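**Can any machine tidy up a shared work space yet, or am I dreaming?**

Hello all! I help run Drudance, a shared workshop and studio, and every evening it falls to me to clear the tables, put the cases back on the shelves and do the floors. I've got a bad shoulder and I'd love to hand some of it off. I keep seeing clips of robots folding towels and loading dishwashers. Is any of that something a normal place could buy, or should I check back in a few years? We could spend a bit if it really saved time.

Posted January 14, 2021

**Hậu Khúc** (accepted)

Floors, yes, and I'd go ahead. We've run a floor robot from Hukelari since March and it does our big room in 178 minutes on one charge. It hates cables, so you'll have to pick those up first (ours ate a phone charger and sulked for an hour).

Tables and shelves, no, not in the way you mean. Picking up one known thing from one known spot has been done in factories for ages, and done very well. What you're asking for is different, with cups and cases and somebody's bag, all in a new place every evening, and people wandering through besides. The clips you see are mostly sped up, and quite a few have a person steering. I'd love to be wrong!

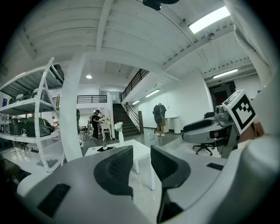
If I were you I'd split the job in two. Let a machine have the floor, and make the rest easier on your shoulder: heavy cases on the middle shelf, a cart at table height, and a sign asking people to clear their own spot. We did the cart first and I wish we'd done it years ago.

**fikine_fan**

just get a roomba type thing and hire a student for the rest

**Deák**

Agree with most of the above, though I'd add stairs to the list. No floor robot I've tried will go up a flight, so if you have an upper level, plan on carrying it or buying two. Ours cost 312 for the small model and the brushes last me 8 months. Also check whether it minds shiny floors, as my first one got confused by reflections and I had to send it back.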